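Praltcombe Lab Publishes Results of Side-by-Side Gripper Pad Trial

PRALTCOMBE, June – The Nanora automation lab has finished its first full comparison of fingertip pads for small two-finger grippers, and the results are now free for anyone to read and use. The trial covered 725 grasp attempts on everyday items, all made with one arm, one controller and one wrist camera, so that the pads were the only thing that changed between runs.

Two pad sets went head to head: the hard molded tips the lab has used for years, and a softer strip pad developed with engineers at Brolto. Thin plastic cups were the item the team argued over most. Squeeze too hard and the wall buckles, too gently and the cup slides out on the way up.

"We were thrilled with the cups," said Cuiping Cui, who led the trial. "The soft pads held them at a force setting where the hard tips kept slipping, and we got to watch it from the wrist camera every single time. I could look at those clips all day!" 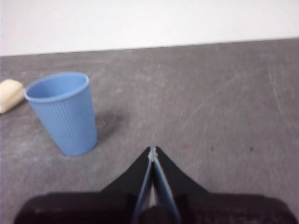 Wrist camera view of the two-finger gripper with light blue pads and a ribbed plastic cup.

The soft pads took 461 of the attempts and the hard tips the remainder. Each item was tried in several positions on the table, including close to its neighbors, where there is less room for the fingers to come down. The hard tips did better on flat, heavy things such as steel rulers, and the report gives those runs just as much space.

Camera placement turned out to matter more than expected. After the first 181 attempts the team moved the wrist camera back by 30 millimeters so both fingertips stayed in view through the whole approach. Runs from before the change are listed separately.

"Please try to break our numbers," said Mogens Mogensen, controls engineer at the lab. "If your gripper closes faster than ours or your cups are stiffer, we want to hear what you get."

A second round, with a controller from Feyisa, starts next month. The lab opens its doors to visitors on Wednesday afternoon, and guests are welcome to bring an item for the gripper to try.

Press contact: Trinidad Magbanua, Nanora, Praltcombe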